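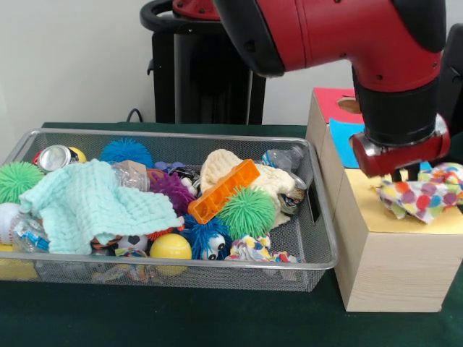
November

I have finally learnt to bake a loaf of rye bread that I want to eat, and I am so pleased with myself that you're all going to have to hear about it!

It started with the 51 bus. My usual stop in Kunbridge was shut for roadworks, so I got off by the canal and walked past Arabzadeh, the little bakery with the green door, at ten to eight in the morning. You can't walk past that smell. I bought half a dark rye, ate two slices standing up in the kitchen with my coat still on, and went straight out again for a bag of flour.

My first try was a brick. I'd treated it like white bread, kneading and kneading and waiting for it to go smooth and stretchy, and rye just won't do that. It's more like wet clay. It sticks to your hands, the spoon, the tap, the cat if she comes too near. The second one rose beautifully and then sank in the oven, with a great cave under the top crust and a gummy line along the bottom.
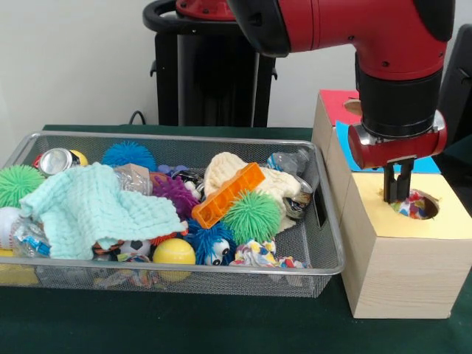
Words and recipe by Myung-ja Ok, home baker and keeper of this blog

So I went back to Arabzadeh and asked, feeling a bit silly, and the woman behind the counter was lovely about it. She wanted to know how long I was leaving it before cutting. Well, I wasn't leaving it at all! I was sawing into it while it was still steaming. Leave it until tomorrow, she said, and use less yeast and a smaller tin.

What I do now is mix the starter with half the flour and some warm water before bed, and cover the bowl with a plate. In the morning in goes the rest of the flour, the salt, a big spoonful of black treacle and a handful of caraway seeds (leave them out if you hate them, my sister does). Then I scrape it into a greased tin, smooth the top with a wet hand and let it sit somewhere warm until little holes start to show on the surface. Mine sits on top of the boiler. It gets 40 minutes in a hot oven, then a bit longer with the heat turned down - I go by the colour, and by knocking on the bottom once it's out of the tin.

Then it gets wrapped in a tea towel and left alone overnight, and that is by far the hardest part of the whole business.

It keeps for days and I think it's best on day 3, cut thin, with cold butter and a bit of smoked fish, or with plum jam if you're me at eleven at night. The ends make very good toast. I've started saving the stale bits too, to crumble into the next dough, and it gives a darker, almost malty taste that I love.

Next I want to try one with grated beetroot. If anyone has done this and still has a clean kitchen, please write and tell me how!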